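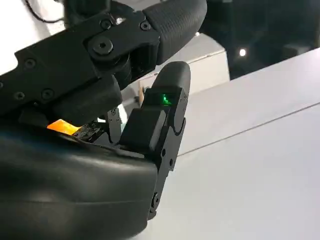 Figure 1. Crosshatched fingertip, flat black plates and pivot bolt.

Plirier: a study of black surfaces
Second-year project report, Materials and Making
Ataberk Gündoğdu and Malte Kramer
May 2025

1. Starting point

We love black objects. Malte has been collecting them since school (torch bodies, camera straps, the handle of a broken umbrella) and when our tutor asked for a project on surface, we both said "black" at the same time. What interests us is how much a maker can say with a single colour. In Figure 1 a matt, slightly glossy shell, a crosshatched fingertip and flat angular plates share one colour, and you can still tell them apart straight away. The shell curves and takes the light softly. The rubbery crosshatching breaks it up. Even the screw heads are black, yet they read as small separate parts.

We wanted to find out which of these differences people notice by eye and which they only notice by touch. Our question was: if everything is the same black, how do you know what to hold?

2. What we made

We made 60 sample tiles in the workshop, each small enough to sit in a palm. They fall into four families:

Smooth: cast, sanded and polished to different levels.
Grained: cast against leather, canvas, sugar paper and the back of a floor tile.
Cut: crosshatched with a needle file or pressed with a roller we made ourselves.
Soft: silicone, in two hardnesses, with and without a pattern.

The cut family was the most fun by far. Our first crosshatching was done by hand and it wandered all over the place, so Ataberk built a little wooden guide with a sliding stop. After that the lines came out beautifully even! Very fine lines filled up with dust from the workshop and lost their bite, and very coarse ones felt like a cheese grater. The ones we liked best were in the finer half, on the softer silicone.

The pigment came from Vendby and was mixed by weight. We had one bad batch which set with a brownish edge. Those tiles were left out of the tests and are now coasters in the studio kitchen.

3. Touch and sight tests

We ran the tests in the Castitau studio with 13 people from other courses. Each person did two rounds. In the first they looked at the tiles on a grey cloth under the desk lamp and sorted them from "I would hold this" to "I would slide off this". In the second they did the same with their hands inside a cardboard box, without looking.

The two orders were surprisingly different. Polished tiles did badly by eye but much better by hand, and several people kept going back to them. The leather grain was the opposite: everyone trusted it on sight, then found it slippery. Crosshatched silicone came near the top in both rounds, and it was the only sort that did.

One person asked whether she could keep a tile. She could, and it was replaced from the same mould.

4. Light

We had not planned a section on light, but it took over two whole afternoons. With the lamp low and to one side, the crosshatching turned pale grey along its ridges and looked much deeper than it is. With the lamp overhead it nearly vanished. Gloss tiles did the reverse — a hard white spot from above, almost nothing from the side. We now think a black object should be judged under at least two lamps before anybody signs off the finish.

5. Fixings

A smaller part of the project looked at screws and bolts. We fitted pairs of plates with black and bright fixings and asked the same people which joint looked stronger. Opinions were split. A big bolt with a hexagonal socket was popular in either colour, and people said they liked seeing where a thing would turn. The small screws got hardly any comments in black and lots in bright steel.

6. What we would change

Start the moulds in October, for one thing! We would also wash every tile between testers, which we only began doing halfway through, as handling leaves a shine on the matt ones. Malte would like to try wet hands next. Ataberk wants to repeat the whole set in white, and has already ordered the pigment.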